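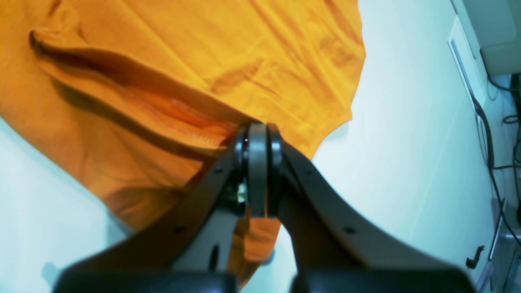 Henrike Wiegand talks with her mouth full. She's got a cheese roll in one hand and the phone in the other and there's a ferry in nine minutes, so this interview, she says, is going to be quick.

It isn't. She misses the ferry.

Wiegand has run the night school at Soltside for eleven years. Evening classes for adults, mostly reading and writing, some arithmetic, a bit of form-filling. The town has a harbor, a cannery that closed, a cannery that didn't. Plenty of people there left school at fourteen or fifteen and got by fine until the paperwork went online.

"They come in about a form," she says. "Always a form. A license renewal, a letter from the landlord. You sort out the form and then they hang about in the doorway. And that's when you say, we've got a class Thursday."

I'd asked for half an hour on how adults learn to read. What I got was an afternoon, two pots of coffee and a tour of the stock closet.

First, the building. Used to be a net store. Long, low, cold at the harbor end. Upstairs is the classroom with the good heater and downstairs is the classroom with the other heater. The beginners get upstairs. "Always," says Wiegand. "If you're cold and you feel stupid, you go home. I can't fix the second one in a week but I can fix cold."

Current enrollment is 90, across all the groups. It has been higher. When she took over there were 25 on the books and half of those had stopped coming, still on the register becuase someone liked the look of a full page.

She crossed them off the first night. Then she rang them.

"Not to nag. I asked what time would be better. You know what most of them said? Later. The class was at six. People are eating at six! They're getting kids in the bath. So we moved to seven-thirty and I got most of them back."

Nobody had asked them before, I say. She shrugs. The last person was busy too.

On to method, which I'd been told was the interesting bit. Wiegand doesn't think it is. She uses a bit of everything -- phonics with some people, whole words with others, and a lot of copying out. She is keen on copying out. It's unfashionable, she knows that, she's had the letters.

"A man comes to me, he's fifty-eight, his hand has never done this. He can gut a fish faster than you can say it but he holds a pencil like it'll bite. So we copy. Shopping lists. Song words. His granddaughter's name, pages of it. By April his hand's stopped shaking and then we can get on."

The man is Gunther Kröger, and he's happy to have his name used. He's sitting across the room while she says this, and he corrects her. Fifty-seven, at the time.

Kröger worked on boats and then on the loading dock. His wife did the reading. When she died he found a drawer of unopened mail going back two years, his own, all of it addressed to him and all of it put away for her to look at.

"I knew my name," he says. "I knew danger, exit, gents, diesel. I knew the beer names. I could do a menu if it had pictures."

How did he manage at work? Ears, mostly. And he'd say he'd left his glasses in the truck. He doesn't need glasses. He bought a pair from a rack in the drugstore so he could be seen leaving them places.

It took him three goes to walk in. First time he got to the corner. Second time he got to the door and it was the wrong night. Third time Wiegand was outside having a row with a delivery driver and asked him to hold a box.

"So I was in," he says. "I was holding a box."

He reads the paper now. Slowly, he says, and not the business pages, but he didn't care about those before either. What he really likes is instructions. He bought a barometer kit last year mainly for the booklet.

Money. We have to do money, Wiegand says, she promised the trustees she'd mention it to anyone holding a notebook. The school gets a grant from the town, which covers the lease and some of her pay. The rest comes in bits. Last year's shortfall was 3,000 and it was made up by a supper, a sponsored row across the harbor and one check in an envelope with no return address. She has her suspicions. She won't say.

Marlene Rieger teaches the Monday group, and has been marking in the corner this whole time. She came from regular schools, twenty years of it, and the first month here was awful.

"I kept praising them," she says. "Well done, good work, that voice. One woman put her pen down and said, I've raised four children, don't you well done me. And she was right. I went home and lay on the floor."

What does she do instead?

"Say what's next. You finish the page, I say okay, page six. They can see if it's right. They're not daft."

She's also stopped using children's books. Other places still do, she says, it's what's in the cupboard. At Soltside they write their own material and run it off on the copier. There are 719 sheets in the collection as of this spring, numbered by hand, and she's shown me maybe a dozen. A sheet on how to argue with a garage. A sheet on what the pharmacist is going to ask you. One that's just a long, mean, very funny story about a neighbor's dog, written by a student who insisted on a pen name.

Sheet 12 is the most borrowed. It's a recipe for onion soup and there's a mistake in it, far too much salt, and they've left it in. The discussion is good, says Rieger. People who won't say a word about a poem will fight you over salt.

The language question comes up, as it does. About a third of the students grew up speaking something else, and read it well. That's a different job altogether, and Wiegand resisted mixing the groups for years. Then the downstairs heater died for a winter and she had no choice, everyone went upstairs.

Oranuch Suwannarat was in that winter. She'd been a bookkeeper before she moved, she reads and writes two languages, English was going to be the third. She was put beside Kröger.

"He could speak and not spell. I could spell and not speak," she says. "I would say, what is this word, and he would say it, and I would write it for him. We were one good student."

She works at the harbor office now. She also does the school's accounts, in her own time, and has opinions on how they were kept earlier. Wiegand looks at the ceiling for that part.

They kept the mixed group when the heater got fixed. Thursdays still. It's the loudest and it has the best attendance.

I ask what goes wrong. I think I expected something polite.

"People stop," says Wiegand. "They get a shift change, or a kid's sick, they miss two weeks and they're ashamed, so they miss the third. It's always the third. If I haven't got hold of them by the third I've probably lost them." She keeps a list by the phone. She doesn't let me see it.

And testing. She hates the testing. The grant requires an assesment at the start and another at the end, and the one at the start is the first thing a new student ever sees. Twenty minutes, silent, with a clock. She's argued about it up and down the coast. Skarphéðinn Mikkelsen, who runs the sister program over in Varkden, gives his in the second month and puts up with the angry emails. She's thinking of doing the same. She's been thinking of it for four years.

I got Mikkelsen on the phone afterwards, bad line, him in a car park. He confirmed the angry emails.

"You don't weigh a man as he comes through the door for dinner," he said. Then something about the wind, then, "Tell Henrike she still has my projector."

She does still have his projector. It's in the stock closet, under the paper.

What would she do with more money? She's quick on that. A second evening for the beginners. A proper teacher's wage for Rieger, who snorts. Somebody to mind the kids downstairs so the mothers can come, that's the big one, she's had women sit on the stairs with a baby and a clipboard. And a heater.

The next term starts after the holiday. You don't need to book, you don't need to bring anything, you don't have to fill anything in until you've had a coffee. Seven-thirty, upstairs. The street door sticks, so push.

By now the second ferry is loading. Kröger's got his coat on, he's walking her down. He stops at the noticeboard by the door and reads the new timetable out loud, all of it, Sundays and footnotes included, while she stands there holding her bag.

"Gunther," she says. "It's leaving."

"Five-forty," he says. "Says so there."

She made that one.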